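Minutes, demo collection catch-up, December

I'm taking notes this time, so blame me for the spelling. We started at 2:00 with five minutes of people trying to share the wrong window, and then got going.

First up was the count. The Skemar kitchen set now has 1,169 simulated demos that passed the replay check, which is way more than I expected after the November mess! Another 144 are sitting in the "maybe" folder. We agreed that I'll go through those before the next call and either keep them or toss them, no more maybes. (I did ask for help. It was quiet.)

Then we talked about what counts as a good example. My feeling is that we've been too picky about smooth paths. If the arm wobbles a bit on the way to the bowl but still gets there, I'd keep it, and most of the group was fine with that. What we don't want is long stretches of nothing at the start while the operator finds the controls. Those get trimmed from now on, and the trim script needs to run before upload, please – the Jillden server is filling up fast.

On layouts, we spent a good while on the marble counter kitchen, the one with the cucumber on the carved wooden trivet and the cupcake on the white plate. I like it a lot for reach practice, with all that open counter between things. The plan is to shuffle where the objects start for each new batch so the policy can't just memorize one spot.

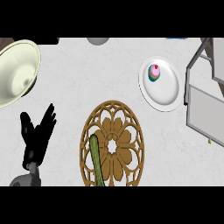
Marras asked whether shuffling the start positions is enough, and said the last model they trained on our data did fine with moved objects and then fell apart as soon as the instruction was worded differently. They'd like at least 2 phrasings per task, written by different people. Fair point, and we don't have that today. I said we could add the second phrasing after the fact without recording anything again, and that went over well.

Starkico wants 700 more demos for the next round. I think that's doable if the headset lag gets fixed, and pretty miserable if it doesn't. We left the number as it is for now and will look again once the new build is in.

Small stuff: failed grasps go in their own folder, don't delete them. Name your session when you start it – "test" and "test final" are not names! And the success check is still marking an episode done before the gripper lets go, so watch for that when you review.

To do:
Me – sort the maybe folder, write up the trim rule
Marras – send over the wording that broke their model
Starkico – confirm which layouts they want in the next round
Everybody – stop the recording before you take the headset off

We wrapped up at 3:10. Next call is same time, same link.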